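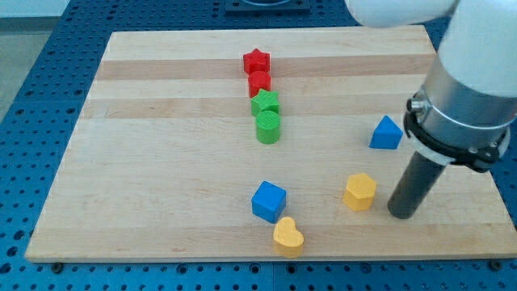

Why the Pastico arm kept stopping in September

Many of you have kindly asked about the block-pushing runs, so I'll try to explain. Some 600 moves into a set of 1,000, the arm began pressing its tool down into the board when it should have slid across, and the safety stop cut in - as it should, thank goodness. Gönül Karabulut found a height setting left over from a thicker board. It has been fixed, but please keep your hands off the blue table until Kevser Gökçe has signed the restart sheet.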